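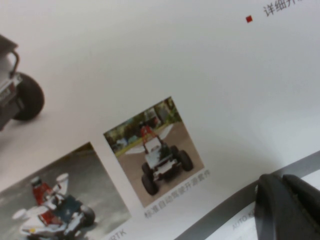
Articles Issues Authors Subscribe

Papers > Housing and Tenancy > Lease Renewal in Small Buildings > Section 4

Search this paper Go

4. Notice Timing and Renewal

4.1 Sample and setting

The records come from 227 apartment leases in Hornmont, all in buildings with fewer than 13 units. Two management firms supplied them. Rakel runs older walk-ups near the rail yard, and Özkan runs newer buildings on the east side of town. Both use a standard one-year lease, and both are required by local rule to tell the tenant in writing if the rent will change. The rule does not say how the notice must be delivered.

For each lease we recorded the date of the first written notice, the rent before and after, the date of the tenant's reply, and whether the tenant stayed. Leases that ended early were left out. So were leases passed from one family member to another, as the firms treat these as new contracts and file them separately.

Rakel's files were on paper and had to be entered by hand. Özkan exported its records from Plonura, the lease software it adopted during the study period. In the Plonura export, the date of notice is the date the letter was generated, which may fall before the date it was mailed. We kept the recorded date in both cases and return to the problem in Section 4.4.

4.2 Early and late notice

We call a notice early if it was dated 60 days or more before the lease ended, and late if it was dated after that point. The cutoff follows the firms' own practice. Staff at both offices told us they aim for it, although neither office had it in writing.

Tenants who got an early notice renewed more often than those who got a late one. The gap was wider in the walk-ups than in the newer buildings. It narrowed when we compared only leases with the same size of rent change, but it did not go away. Figure 2, in the previous section, shows how renewal varies with the rent change alone, and the same bands are used here.

Late notices were more common for leases ending in September. Both firms have many leases ending in that month, and the office staff handle them in the order the files come up. Tenants in these leases had less time to look elsewhere, and also more vacant units to choose from – two effects that pull in opposite directions and that our data cannot separate.

4.3 Replies

Most tenants who renewed replied in writing before the date asked for in the letter. A smaller group never replied and simply kept paying, at the new rent. The firms disagree on how to file these. Rakel counts them as renewals from the first payment, while Özkan moves them to a monthly contract until a signed form comes back. We counted both as renewals.

4.4 Limits

The early and late groups were not assigned at random. A manager who expects trouble with a tenant may write sooner, or may put the letter off. The recorded notice date is also less exact for Özkan, for the reason given above, and some letters marked early may have reached the tenant late. An error of this kind would make the two groups look more alike than they were.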